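4.2 Where the pans live

Section 4.1 dealt with what people say about storing cookware. The present section deals with what they do, a separate literature that ought by rights to be the same one. We visited 23 households in Rasow, each of which had completed the Pollock Kitchen Diary for 20 days in August, and asked to be shown where every pan was kept. In the diaries, "the cupboard" accounted for most overnight storage. On our visits, the cupboard held baking trays, a fondue set, and on one occasion a bicycle pump.

The pans were elsewhere. The oven was a popular choice, and several participants described it as temporary, although the arrangement in one home predated the current oven. The draining rack came second. Third was the stove itself, which the diary does not offer as an answer. Participants who kept a pan there tended to write "in use," a phrase we had meant to cover cooking. After some argument among the coders we let the answer stand and added a category, "resident," for any pan that spends the night on a burner.

Resident pans turned out to be small. Large pans get moved when someone needs the space, and deep pots are awkward to reach over. A small frying pan is tolerated. It makes the morning egg, gets wiped, and goes back to the spot it came from, so that over the years a household with two burners becomes a household with one burner and a shelf. The Panimon storage scale, which awards points for closed doors, scores this as disorder. Our participants scored it as breakfast.

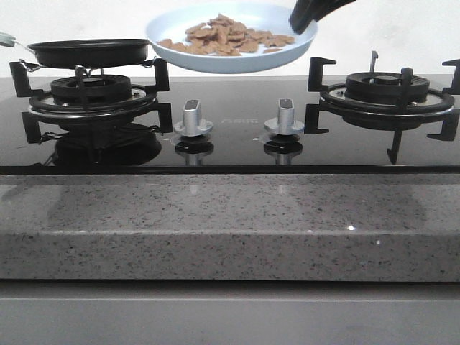

Figure 6. Two-burner gas cooktop with a small black frying pan on the left burner and a light blue frying pan above the center.

Burner count matters more than kitchen size, at least in our small sample. Homes with four burners could give one up and hardly notice, while homes with two had to negotiate. On a cooktop laid out like the one in Figure 6, with a burner at each side and the knobs between them, a pan left on one side takes half the cooking positions, and a second pan has only the right-hand burner to go to. Participants with this layout reported more disputes over storage in their diaries, some at a length the comment box was not designed for. The Skunisance coding scheme files such disputes under "noise," and we have followed it with some reluctance. Section 4.3 turns to lids, for which we have no scheme at all.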